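Nisbet Grooming - product and website meeting
Minutes, January 10, 2024

Present: Davina Imrie (chair), Fergus Baxter, Lewis Crichton, Blair MacRitchie
Apologies: Kenneth Gourlay

1. Minutes of the last meeting
Agreed, with one fix. Fergus did not "welcome" the Umico shampoo bar. He said he would wait and see.

2. Hotungate scalp serum
Lewis reported on the home trial. Of 403 people sent a bottle, most who wrote back said their hair felt thicker. Blair asked thicker than what, as there was no comparison group and no one measured anything. Lewis said the supplier has its own study. Davina has read it and it covers 15 people, all of whom were also given a new shampoo. The words "regrowth" and "clinically proven" are to come off the draft label. "Leaves hair feeling soft" can stay.
Action: Lewis to ask the supplier for the full data - not the leaflet again.

3. Website care pages
The laundry page for people who use hair oil and leave-in products was looked over. Fergus doubts that anyone reads it. Davina wants it kept but shorter.

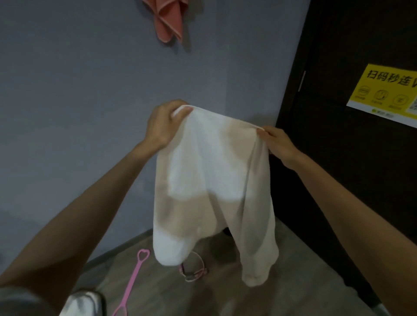

White pants held up by the waistband.

Blair objected to the line saying our oil "never marks fabric." We have not tested that and he has ruined two pillowcases. Line removed.

4. Umico shampoo bar
The quote is for 700 bars at a total of 3,570 dollars. Fergus thinks this is high for something that went soft in his shower within days. Lewis pointed out that the salons keep asking for one. Davina asked which salons, and the answer was two. No order for now.
Action: Fergus to get a second quote from Nillau.

5. Towel drying advice
The draft tells readers that rubbing hair with a towel causes hair loss. Blair could find no source for this. Breakage, maybe, if the hair is long and you are rough with it. To be reworded as "press gently, do not scrub." 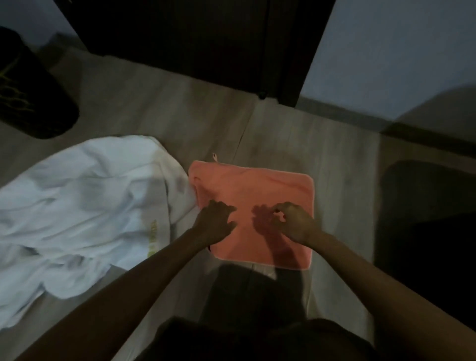 6. Any other business
Kenneth had asked by email for a monthly hair horoscope on the site. Not supported. Next meeting at the end of January, Davina to send the time.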